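Parentheticals vs. wrylies in phone calls
Screenwriting > Format and Style

tadpole_slug
Working on a thriller with a long phone call between two characters in different locations. My draft has INTERCUT at the top and then (into phone) under every speech. A reader marked all of them as redundant. Final count is about a page of white space lost. Do I keep any?

Closta
Drop them. Once you write INTERCUT, both sides are established. (into phone) is for scenes where we stay on one side and someone else is in the room.

mebihara
Mostly agree, with one exception. If your character turns and speaks to a third person mid-call, you need (to Pascual) and then (into phone) on the way back. Otherwise the actor has to guess.

Closta
Or put the turn in an action line. "She covers the receiver." Same information, and it reads faster.

mebihara
It takes three lines where the parenthetical takes one. On a 6-page call that adds up.

Droltier
A 6-page call is the larger problem. I read for a contest, 200 scripts last cycle, and I never marked anyone down for (into phone). I did mark them down for calls where neither person does anything.

tadpole_slug
It's four pages, for the record. One of them is searching a desk the whole time.

Droltier
Then write the search between the speeches — short lines, no camera directions. The format question goes away.

mebihara
Sachiko Ebihara's handout (no relation) covers this. She keeps the slug lines for each location and skips INTERCUT entirely if the cuts matter to the timing. I prefer that for thrillers.

Closta
That locks the edit on the page. Directors will ignore it.

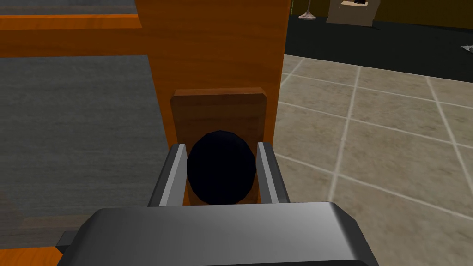
mebihara
They ignore INTERCUT too. The slugs are there for the reader.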